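Teaching a Gripper to Put the Mug on the Coaster: Final Report

Department of Mechatronics, Anadholm Technical College
Project group Toom
Submitted 9 June 2020

Background

Our group was given one semester and a question that fit on a sticky note: does it matter how messy the table is when you collect demonstrations for a grasping policy? Our supervisor thought the answer was obvious. So did we, in the opposite direction, and that is how the project got its funding (two rolls of tape and a key to an office).

The method is hand-held collection. A person carries a gripper tool with a wide-angle camera mounted on it, walks up to a table, does the task and walks away. The recording is later turned into a path that a robot arm can follow. The arm itself lives in the Jultisen lab downstairs and is booked by older students with real deadlines, so being able to collect without it was the main attraction.

The task was always the same. Pick up the mug, set it down on the round red coaster, let go. We chose it in February because it sounded easy.

Method

We recorded 200 demonstrations, half on a bare table and half on a cluttered one. "Cluttered" meant a bottle, some boxes, and whatever small objects were in our bags that day. The mug and the coaster were moved between takes. The clutter was moved too, though less often than our plan called for, as the plan had been written by people who had not yet done it.

Each recording was checked by a second group member. We threw out any take where the tracking was lost, where the mug was dropped, or where the person stopped in the middle to answer the phone. After this we had 151 usable takes. Most of the losses came from tracking, which does badly when the camera looks at a plain white wall for too long. Our office has several.

The finger pads were soft and ribbed. We had started with smooth ones, and the mug turned slowly in them like something in a bakery window, so we changed them after the first week and recorded everything again. 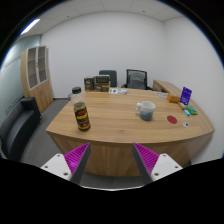 Why not just collect everything in simulation? Simulated contact between a soft pad and a glazed mug was the part we trusted least, and building a good model of it would have taken longer than recording by hand.

We trained two policies with the same network and the same settings, one on the bare takes and one on the cluttered takes. We used the Gultden training code as we found it, apart from the learning rate, which we lowered after the first run produced a policy that moved the arm to one spot and stayed there — a calm result, but hard to grade.

Results

On a bare table the two policies were hard to tell apart. Both found the mug, both lifted it, and both put it down on or near the coaster. "Near" was settled by argument and later by a ruler.

On a cluttered table they came apart. The policy trained on bare takes went for the bottle in 8 trials. It did this with confidence, and once it carried the bottle to the coaster and placed it there more neatly than it had ever placed the mug. The policy trained on clutter went for the wrong object in 2 trials.

The handle was a problem for both. When it pointed toward the arm, the fingers tended to close on it at an angle, and the mug tipped. We had few takes like this in the data, as all of us turn out to pick up mugs from the side without thinking.

Limitations

We used one mug. We used one table, and a policy that works on our table may only have learned our table. The person checking each recording knew which set it belonged to, so a sloppy take may have been judged more kindly in one set than in the other.

We also changed the lighting halfway through by learning where the switch was.

Further work

The next group should record with more than one mug and keep a log of which objects were on the table for each take. Our log is a notebook with a coffee ring over the second week. The recordings and the smooth finger pads are in the cupboard next to the Jultisen lab door, on the lower shelf.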